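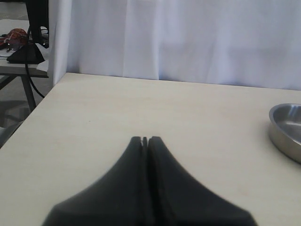

Elin Hopkin wrote:
Before you buy a single bottle of anything, what's the finish? Cream laminate comes in smooth and in that slightly textured kind, and the textured kind hangs on to grease like crazy.

Annatjie Tshabalala wrote:
It's the smooth kind, or smooth enough! It's the Prundby, bought used for 40 dollars in February. The smudges are faint but I see them every single morning when the light comes in, and there's a little dark speck left of the middle that I've stopped trying to name. Crumb? Burn? It drives me up the wall. The steel bowl lives on the right side because that's where I mix dough, and yes, I've tried the orange Skurora spray. It left a film.

Lambros Karamanlidis wrote:
Stop using spray. One drop of dish soap in a bowl of warm water, wrung-out cloth, then a dry cloth right behind it. I did 15 years of cafe tables that way.

Ching-wen Mak wrote:
Going to disagree with Lambros, sorry. Soap leaves a film too if you don't rinse, and most people don't (I didn't). I go in this order:

1. Wipe with plain warm water first, just to pick up flour and crumbs. If your speck is a crumb it'll be gone by now.
2. Go over it with half white vinegar, half water, on the cloth and never poured on the table. Start at the back edge and pull toward you. If you have a curtain right behind, like Annatjie does, pin it up before you start or the hem will drag through the wet.

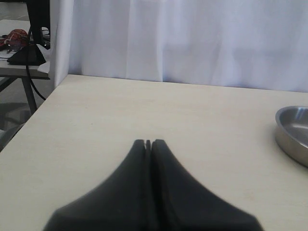

3. Dry it with an old T-shirt, going with the grain pattern even though it's only printed.
4. Check it from low down with a lamp on. Smudges you can't see standing up will show.

Lambros Karamanlidis wrote:
Vinegar on the edge banding will get into the glue sooner or later. I've peeled enough of it to know.

Ching-wen Mak wrote:
On the cloth, Lambros. Damp. I've had my Gidano table nine years and the banding is fine.

Brynhildur Fogh wrote:
You're both right about the film, I think. Also, put something under the bowl! Mine left gray marks on a light top just from being turned while I mixed. A silicone mat fixed it, and baking soda paste got the old marks off, but rub gently or you'll dull the spot.

Annatjie Tshabalala wrote:
Gray marks, oh no, now I have to go look under the bowl. Trying water and vinegar on the left half and soap on the right half tonight, so you two can fight over the results.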